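イベント会場 安全点検表(ファンミーティング・サイン会用)
点検日:2021年12月1日
会場:Grensteadホール
主催:Rindham企画

判定は ○=良、△=要対応、×=不可。△と×は備考欄に対応を書くこと。

1. 入場口・待機列
○ 待機列の通路幅
△ 床の配線カバー
備考:東側入口でカバーの端が浮いている。開場前にテープで再固定。
○ 手荷物検査台の設置
備考:台は二つ。前回3月の公演で列が詰まったため、一つ増やした。

2. 客席
○ 座席数 900
○ 車いす席と同伴者席
△ 非常口の表示灯
備考:二階後方の一か所が暗い。Hiebert設備に交換を依頼済み。当日朝に再確認する。

3. 舞台・照明
○ 吊り物の落下防止ワイヤー
○ 舞台前の柵
○ 火気、スモークの使用届
備考:スモークは一曲目のみ。客席側の送風は止める。

4. 出演者の動線
○ 楽屋口から車寄せまでの目隠し
× 楽屋通路の施錠
備考:搬入口側の扉が外から開く。錠を直すまで警備員を一名置く。
○ 出演者用の休憩室
備考:本人側の希望で照明を落とし、階段を使わない経路にした。手すりのぐらつきなし。

5. サイン会場
○ 参加者 最大154名
○ 机と参加者の間隔
△ 撮影禁止の掲示
備考:英語版がない。Pevik印刷から届き次第、入口と机の横に貼る。
○ 贈り物の回収箱
備考:食品と生花は受け取らない。案内係全員に伝達済み。

6. 救護・警備
○ 警備員 35名
○ AEDの位置と電池残量
△ 救護室の案内図
備考:旧版のまま。部屋番号を訂正する。
○ 無線機の通話試験

総合判定:条件付きで可
4の施錠が直るか、警備員の配置が確認できるまで開場しない。再点検は当日の開場二時間前。

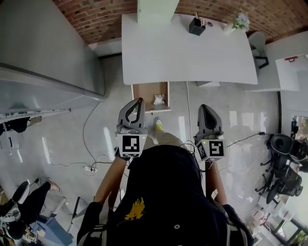 再点検の記入欄
非常口表示灯:
楽屋通路の扉:
配線カバー:
確認者印: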